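How to Plan a Week of Dinners Without Losing Your Sunday

I used to spend half of every Sunday with cookbooks open all over the place, and by Tuesday we'd be eating cereal anyway. These days the whole thing takes me less time than a load of laundry, and I want to walk you through it.

Start with what you already have. Go through the freezer first, then the fridge, then the cupboards, and write down anything that needs using up. I always find a bag of peas (always!) and half a jar of something.

Next, look at your calendar before you look at a single recipe. Mark the nights when you get home late. Those nights get leftovers, eggs or soup, and you don't get to argue with yourself about it later.

Now fill in the other nights. I keep a list of dinners my family will eat without complaining, and it's up to 54 now. My friend Anneliese Harms got me started on that – she had hers sorted by how long each one takes, and I copied her idea shamelessly. Pick two from the list that share an ingredient. If you're buying cilantro for tacos, put a noodle bowl on there too.

Write the plan somewhere everybody can see it. Paper on the fridge is fine, and so is a small whiteboard. I like the whiteboard because swapping Thursday's chicken for Friday's pasta is one swipe and done.
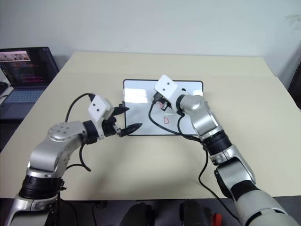

Keep the words short when you write it up. "Chili, use peppers" is plenty. If a dinner needs thawing, add a T the night before, so whoever is up last knows to move it to the fridge.

Then make your shopping list straight from the plan, in the order you walk the store. Mine starts with produce and ends with frozen. I set a timer for 60 minutes the first time I did all this and had time left over for coffee.

Leave one night blank, too. Something always comes up, and if it doesn't, we have pancakes.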